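Stastdale Family Services Help Forum
Play and Learning Materials > Care and storage

Toy steamer set and foam blocks on a cloth-covered table: cleaning and sorting

Posted by Hjørdis Amundsen
Member, Stastdale Early Years Centers

I am responsible for the play materials at the Macaraeg Street center and am preparing our written care sheet for the pretend-food table. The table is used by children from the age of 3, in groups that change every 30 minutes. It carries a steamer basket with toy buns, assorted toy fruit, and foam blocks that the children use both for building and as pretend ingredients. The whole is laid out on a checked cloth.

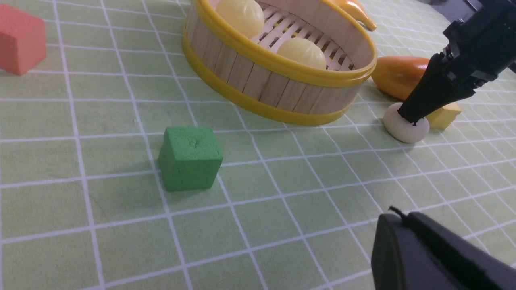 The pretend-food table, with two buns in the basket and a small white one on the cloth.

I would be grateful for guidance on the following points. First, the basket has wooden slats with yellow plastic bands, and our general instruction for toys is to soak them in a basin. I am uncertain whether that is suitable for this item. Second, the foam blocks have begun to show dents and creases, and I should like to know at what stage they are normally withdrawn. Third, our staff disagree on whether the small parts should be kept in the basket between groups or returned to separate trays.

The center has no dishwasher. We have one deep sink, a drying rack, and a shelf above the radiator that is at present used for puzzles. The care sheet must fit on a single page and is due to be posted in August.

Reply from Sesden Toy Library
Registered organization

Thank you for your inquiry. We lend several sets of this general type and can offer the procedure that we follow ourselves.

Basket. Please do not soak it. Wood that is left standing in water may swell, and the slats can then work away from the bands. Wipe the inside and outside with a cloth that has been wrung out well in warm water and a small amount of dish soap. Go over it a second time with plain water, then dry it at once with a towel. The gaps in the slatted floor collect crumbs and lint, and a soft, dry toothbrush is the best tool for them. Leave the basket on its side on the rack until the next morning. We would advise against the shelf above the radiator, as fast drying can split thin wood.

Buns and fruit. If these are solid or fully sealed plastic, they may be washed in the sink in the ordinary way. The pleats on the buns should be brushed, as dirt settles in the folds. Any item that takes in water through a seam or hole should be set aside and replaced.

Foam. Small dents are ordinary wear and do not require withdrawal. A block should be withdrawn when pieces can be pinched off between finger and thumb, when there are bite marks, or when it still smells after washing. To wash, squeeze gently in soapy water, rinse until the water runs clear, press in a towel, and allow a full day for drying. Do not wring. We keep a second set in rotation so that the table is never short of blocks while the first set dries.

Cloth. Follow the label. We wash ours weekly.

Reply from Pimar
Member

We just put everything in a mesh bag and rinse it. Never had a problem. The basket did go a bit gray after a while.

Reply from Macaraeg Street Parents' Group
Member

Our remarks concern only the third point, the storage of parts between groups.

We recommend that the buns be returned to the basket and that the foam blocks be kept apart. When the buns are inside, an adult can check them at a glance as one group leaves and the next arrives. Children also recognize the basket as the place where buns belong, and most will put them back without being asked. 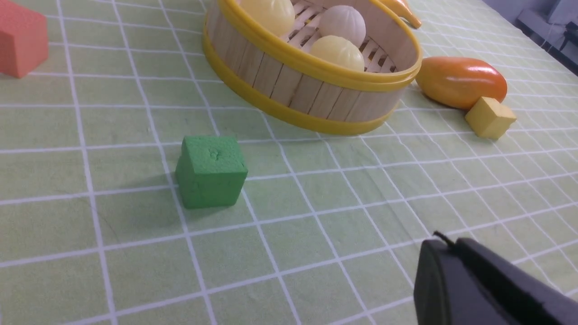 Three buns in the steamer and the green block left outside on the cloth.

For the blocks we suggest a shallow open tray with a picture label on the front. A deep box is less satisfactory: children tip it out to reach the block they want. The fruit may have its own tray or share one with the blocks, according to the space available.

It would also be useful for the care sheet to state how many of each item the set should contain. At present a missing bun may go unnoticed until the end of the day. The sheet could carry a column for initials beside each item, to be completed at closing.

Follow-up from Hjørdis Amundsen

I thank all who have replied. The soaking instruction has been removed from the draft, and the basket will be wiped and dried on its side as Sesden describes. The puzzles will remain on the radiator shelf.

I have adopted the tray for the blocks and the initials column. The column has taken the sheet slightly over one page, and I am reducing the section on the cloth to a single line.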